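Cerkton Furniture Support — Customer Tickets
Ticket 900-135
Product: Toltia table, light wood finish
Subject: Pale cloudy band on table top, does not go away with cleaning
Status: Solved by customer

March 20, 2019
Opened by customer

Hello,

I own the Toltia table since December. Until last week I was very satisfied with it. Now I see a whitish band that goes in a diagonal over the top, and in this band the grain looks weak, as if there is a thin milk over it. On the left side the grain is clear and sharp like on the first day.

I am worried that I have damaged the finish. We use the table for eating and also for ironing small things, with a folded towel under. I read on your care page that heat can make a white mark in the finish, so this was my first idea.

What I have tried before writing to you:

1. Wiped with a soft cloth and warm water, then dried. No change.
2. Wiped with a little dish soap in the water, then two times with clean water. No change.
3. Rubbed with a dry cotton cloth for several minutes. No change, only my arm was tired.

I did not use the Clesura polish that came in the box, because I was afraid to close the mark under a new layer. Please tell me if I should use it or not.

Reply from Cerkton support

Thank you for the detailed message. Please don't use the polish yet. Before we talk about repair we need to know if the mark is in the finish, on top of the finish, or only light. Please do these checks in order and write the result under each one:

Check 1. Look at the top from a low angle, close to the surface, and tell us where the band begins and where it ends.
Check 2. Look at the same place from straight above.
Check 3. Change the light in the room and look again.
Check 4. Pass your fingertips over the band, from the clear part into the pale part.

If the band stays in the same place in all the checks, we will open a repair request with Nnaji, who does the surface work for us in your area.

Customer update

I did the checks this evening and again the next morning. I write them one after the other.

Check 1, low angle. The band begins near the center of the top and goes down to the right. Inside it the wood has almost a bluish white color and I can hardly follow the grain lines. To the left of it they are easy to see, also the long arches that lie one inside the other. In the upper right the wood is softer and almost one color, but I think this is how the board was made. 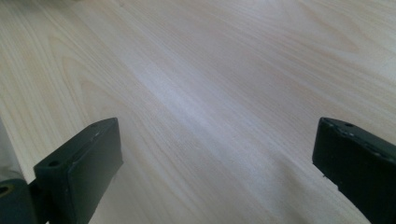

Check 2, from straight above. I stood on a small step and looked down. The band was much weaker. I could follow one grain line with my finger through the whole "damaged" place and it was not interrupted. This was the first time I thought maybe I am wrong.

Check 3, other light. I turned off the ceiling lamp and closed the curtain, and the band was gone. With only the standing lamp on, a new one came, shorter, in a different place. Then I walked slowly to the other end of the table and the band walked with me. I repeated this 7 times, I wanted to be sure.

Check 4, fingertips. I feel no edge and nothing sticky. The pale part and the clear part feel the same.

One more thing I should say. Last week we changed the bulb in the ceiling lamp for a stronger one and also pulled the table closer to the window. I did not connect these things with the mark when I opened the ticket.

Reply from Cerkton support

Thank you, these are very useful answers. A heat mark or a water mark stays where it is when you move or when the light changes. Yours moves with you, so what you see is the reflection of the lamp or the window on the finish. We don't see a reason to send Nnaji.

If the shine disturbs you, try a shade that spreads the light more, or turn the table so that the window is at the short side. The Clesura polish is safe for this top but it will not take the reflection away, and too much of it makes the top more shiny. A very small amount on a dry cloth, twice in a year, is enough.

For ironing please use a real ironing board. A folded towel lets heat through.

Customer update

I turned the table in the evening and put the old bulb back. The band is still there if I bend down and look for it, but from my chair I don't see it. The wood looks again like in December.

I will stop the ironing on it. The polish stays in the cupboard for now — one question about it: the cap on my bottle has a small crack. Can it dry out inside, or is it enough to put tape around?

Reply from Cerkton support

Tape is fine for some weeks. We are sending you a new cap by mail, no cost. Closing the ticket as solved. You can open it again from the same link if a mark appears that does not move.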